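Droltholm Property and Exhibits Service

The Droltholm Property and Exhibits Service is the agency responsible for receiving, storing and releasing items held by police in the Droltholm district. It keeps seized goods, found property and court exhibits on behalf of the district's police stations and its magistrates' court. The service has its main store in Lilau and a smaller receiving office in Prerkosora.

Background

Before the service was formed, each station kept its own property room and its own register. Practices differed from one station to the next, and items that moved between stations were often entered twice under different numbers. A review of the rooms recommended a single register and one central store. The recommendations were adopted in full, apart from a proposal to close the Prerkosora counter, which was kept open at the request of the court.

The central store occupies a former grain office on Witkowska Street. It holds 196 shelving bays, of which 49 are set aside for items connected with matters still before the court. Firearms, cash and drugs are kept in separate locked rooms with their own entry logs.

Functions

The service has three main duties. It records each item when it is handed over by an officer, keeps the item in the condition in which it was received, and arranges its return, transfer or disposal once a decision has been made. It does not carry out laboratory testing. Items that need testing are sent out under seal and signed back in when they return.

In its most recent reporting year the service took in 1077 items. Found bicycles and mobile phones made up the largest share, followed by clothing, tools and documents.

Organization

The service is headed by a superintendent of property, who reports to the district police office. Day-to-day work is divided among 4 units: intake, storage, court liaison and returns. Staff are civilian employees, and none has powers of arrest. The register is audited every September by an officer from outside the district.

Handling of clothing and textiles

Clothing is received in paper bags, one garment to a bag. Plastic is not used for long-term storage. Each bag is labelled with the register number, the place of recovery and the name of the officer who sealed it. When a garment must be examined, the work is done over clean paper, and any loose fibres are kept with the item. The colour and type of the garment are entered in plain terms, and brand names are recorded only where a label can be read. 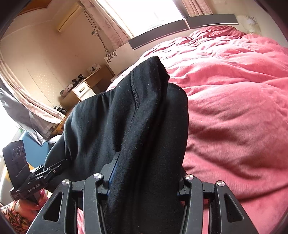

Return and disposal

Owners may claim property at the Lilau store or the Prerkosora office on showing identification and a release notice. Found property that remains unclaimed after the holding period may be sold at public auction, given to a registered charity or destroyed. Exhibits are held until the time for appeal has passed, and may be released earlier only by order of the court.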